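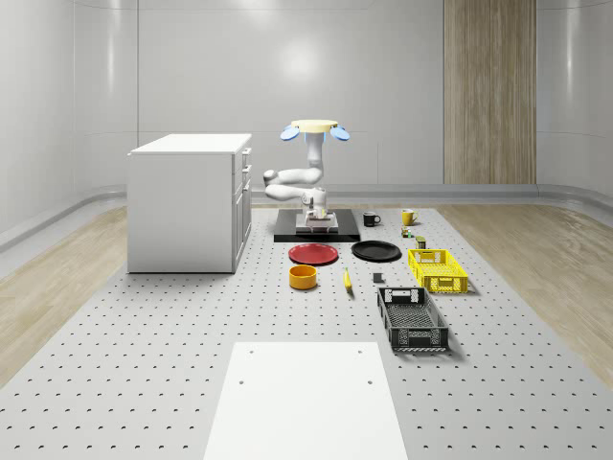

Household objects on a perforated table

Dowels keep working loose in perforated worktop
Posted by Molholm

My garage worktop has a grid of holes for dowels. Since January three of them won't stay put. Is there a fix short of a new top?

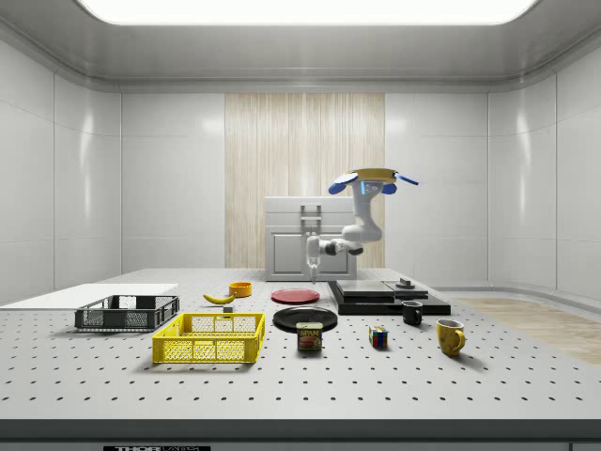 It's 2000 mm long, so replacing it would cost me 254 pounds.

Karras
Wrap the dowel ends in masking tape - one turn is usually enough.

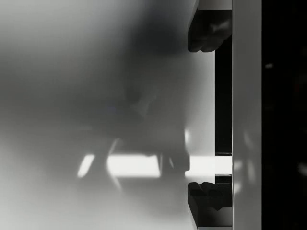 If that fails, buy dowels a size up and sand them to fit.

Skostico
Mine did that too. Just glue them.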